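Is a numbered Womura screenprint worth paying extra for?

Dralel
A gallery wants $97 more for a signed Womura print, number 3 of 20, than for the unsigned one. Same paper, same inks as far as I can tell. They say low numbers hold value better. Do they?

Baird
I doubt it. Prints get shuffled while they dry, so number 3 may not have been third off the screen. The signature is worth something. The "low number" talk is sales patter -- ask them for past sale prices and see what they send.

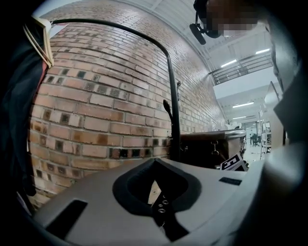 Long bricks in mixed colors, with a black metal frame in front.

Trorkow
Mine is signed and it looks nice. Buy it if you like it.

Baird
Sure, but that wasn't what was asked. Check the margins for trimming too, and get the edition size in writing.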